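About Us – Clumham Kitchen Skills

Clumham Kitchen Skills writes and teaches short courses in dishwashing, put-away and small-kitchen layout. The school was founded by Seraina Aigner, who trained as a hotel steward, and is now run jointly with Lâm Trình, who is responsible for the syllabus. Students are mostly kitchen porters, school cafeteria staff and people setting up a first household.

What we teach

The basic course is 15 sessions long. It starts at the sink and ends at the shelf. The first part covers sorting by material: plastic, ceramic, glass, metal. The second covers washing order, water changes and draining. The third covers storage, which takes the most time and produces the most corrections.

Practice sets are kept small on purpose. A typical set has an oval colander, a large round plate, something yellow to put on your hands and one or two small green pieces. Students learn to handle a mixed group of shapes before they are given volume.

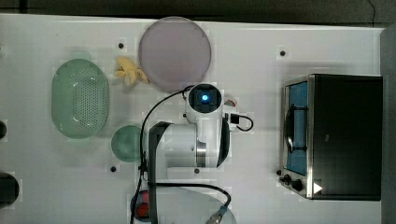

Colanders get a full session. The holes in the base trap starch and leaf fragments, and a cloth alone does not clear them. We teach a brush from the underside first, then from the inside, then a rinse in the same direction. Plastic colanders are stored upright or nested by size, never under a stack of plates.

Plates are graded by diameter and by rim. A plate with a thin rim is gripped from below with the flat of the fingers; a plate with a deep rim can be lifted from the side. Mixed diameters go largest at the bottom – a rule most students know and about half of them apply in their first week.

Rubber gloves are treated as equipment. They are turned out, rinsed, hung by the cuff and replaced when the fingertips go thin. A glove left under a plate stays damp, and the syllabus marks this as a fault.

The Mosow method

Our put-away sequence is called the Mosow method, after the building where it was first taught. It has four steps: clear, group, assign, return. Clearing means one surface, with every item visible from above. Grouping is by use, so a sauce bottle is not grouped with a cup because the two happen to be the same height. Assigning gives each group a fixed container or shelf. Returning is done in one pass.

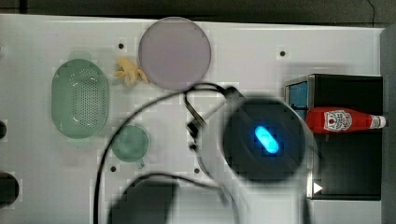

Bottled condiments are the usual exception in the assign step. They are stored standing if the cap is sound and the shelf is deep enough. In a shallow box they may lie flat with the cap closed, all facing the same way. Cups with handles are placed with the handles parallel.

Course materials

The written manual, now in its second edition, was revised in October 2022. It lists 624 items of kitchenware with a cleaning and storage note for each. The Đàm supplement covers bamboo, lacquer and unglazed clay and is issued separately.

Facilities and enrollment

The teaching kitchen is on the ground floor of the Brustano building. Groups are limited to 23 students. Enrollment for the winter course closes in December. Employers who want a course taught on their own premises should send a floor plan and an inventory with the request.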